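Coelho wants Bosa moved down the order

Irngate need to stop opening with Bosa and give Dervishi the new ball, says former captain Simão Coelho, after the side were bowled out for 63 in the second innings at Briltine.

Lost by 591 runs. Worst defeat in the club's history and it wasn't close at any point.

"He's a number five, everybody in the dressing room knows he's a number five," Coelho said after the close. "You can't keep sending him out there against the new ball and hoping. He got 15 in the match. That's two innings, not one."

Bosa has opened in every game since the start of the season, when the regular pair both went down injured. He needs a handful more runs to reach 1000 for Irngate, most of them made in the middle order.
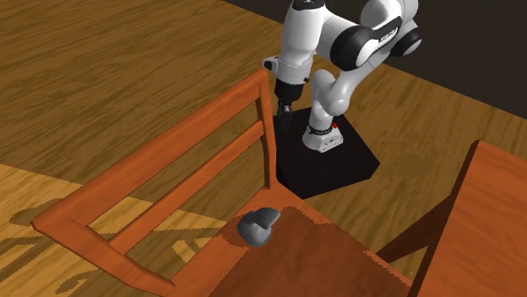
Will Bosa keep his place for the next match?
Coach hasn't said. The squad gets named in the morning and he is expected to be in it, probably at five.

Coelho was just as blunt on the bowling. Dervishi didn't get on until after lunch on the first day, by which time the ball was soft and Briltine's openers were well set and scoring pretty much were they liked.

"Give him the new ball, let him have a proper spell. If he goes for runs, he goes for runs."

No word from Dervishi, who left teh ground with the rest of the team before six. Irngate have one more away game before the September break, then finish at home.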